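Pomau Bin Picking Set for School Robot Clubs

Item 676 — in stock, ships from our Fetcombe warehouse

The Pomau set is made for clubs and classes that already have a robot arm and want a real task for it. Students must program the arm to take bars from one bin and put them in the other. It sounds easy. In our experience the first good program takes a group of beginners several afternoons, and they learn a lot on the way.

In the set you find 2 gray bins, 8 bars in red and dark green, and a printed task book in English. The robot, the gripper and the clamps are not included. Please fix the bins well to the table before the first run, because the fingers can push a bin when the student gives a wrong height.

The red bars are longer than the green ones, so the grip point must be calculated again for each color. Bars that lie at an angle, or near a wall, are the next level of difficulty. The task book begins with straight bars only.

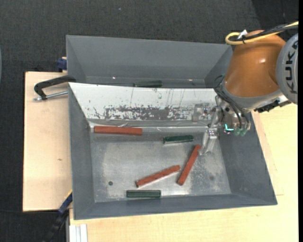 Mounir Hegazy wrote to us that his club at Berrada kept the green bars for the second month, and that he would do the same again. The short bars leave less space for error, he says, and the younger students lost patience when they began with them.

For competitions we recommend the Gusance rules, which are printed at the end of the task book. Each team has the same start position of the bars, and a dropped bar can be tried one more time.

Price: 1,859 with task book. Replacement bars are sold separately, by color. Orders for the start of the school year should reach us before September — after this, delivery can be slower.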